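1st November

Up before it was light, and for once not because of the cat. I had gone to bed with the whole business of the bars going round in my head and I suppose my head just decided it would rather get on with the day. So I made coffee, found the good socks, and sat at the kitchen table with the notebook open, thinking that if I wrote a list I would feel better. I wrote "bars" and underlined it and then ate two pieces of toast.

It was very cold driving over to Lindsay. Frost all along the ditch by the feed store, and the radio only giving me the one station, the one with the farm prices and the old dance tunes. I don't mind it, really. I got behind a truck full of gravel for most of the way and didn't even try to pass, so I came in late and Ishbel Semple was already in her coat at the bench with the rags out and the kettle on (bless her, she had remembered I can't stand the peppermint).

We spent the whole morning on bins. I don't think I have ever written about the bins properly in here, and they take up so much of my life that I ought to. They are the grey ones that came from the Drilia shop when it closed, steel, ugly as anything, and the sides have been painted over so often that the corners have gone soft. I love them. The new ones we were shown in the catalog looked like something you would keep toys in. Ishbel thinks I am sentimental and would have the lot repainted green tomorrow, and we had that conversation again while we swept them out, each of us saying exactly what we said last time.

She does the corners with an old paintbrush, which works better than anything I ever came up with. I did the floors. There is a kind of grey dust that settles down in there and gets into the creases of your hands, and I have still got it around my thumbnails now, after a bath. We filled half a coffee can with sweepings. One of the screws in it was the one I accused poor Ishbel of losing back in the summer, so I had to say sorry, and she was very gracious and then mentioned it four more times before lunch.

Lunch was her barley soup, in the wide-mouth thermos, and my cheese sandwiches, which had got sat on somehow. We ate on the step at the back with our coats on because the sun had come round and it seemed a waste not to. She told me about her sister's place at Tatenia, and the roof there, and the man who came about the roof and then stayed to supper and fell asleep. I laughed so hard I spilled soup on my good socks!

Then back in to the order for Lalar, which is the thing that had me awake. They want 673 bars in all, and the last of them before the month is out, and when I first read the letter I truly thought somebody's finger had slipped. We have 75 ready and wrapped. Ishbel says that is a fine start for November and that I should stop doing sums on the backs of envelopes. She may be right, but I did another one anyway while she was rinsing the cups, and I will put the envelope in here so I can look back and laugh.

I do like that rusty sort of brown against all the grey. My grandmother had a teapot just that color and I think of it every time I lift a lid.

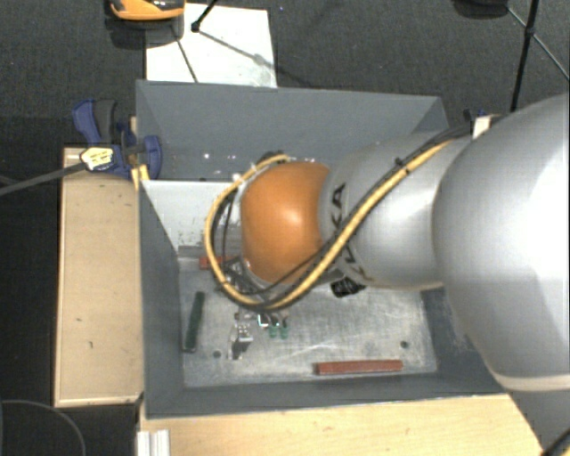
Two of the bars in the grey bin, with light scratches and smudges all over the floor of it.

I ought to say that the floors of those bins will never come up nice, whatever I do to them. I went at one with the stiff brush and then with the softer one and then with the rag, and every scratch was right where I'd left it. Ishbel says that is what a floor is for. I've decided to agree with her on that and hold out on the green paint.

Home by dark. The heater in the car made its noise the whole way and I pretended not to hear it. Leftover potatoes for supper, fried, with an egg, and a phone call from Ishbel at 8 to say I had gone off with her paintbrush in my coat pocket, which I had. It is on the hall table now with the car keys on top of it so I can't forget.

Must remember string, more brown paper, and the check for the heating oil. And peppermint for Ishbel, who likes it.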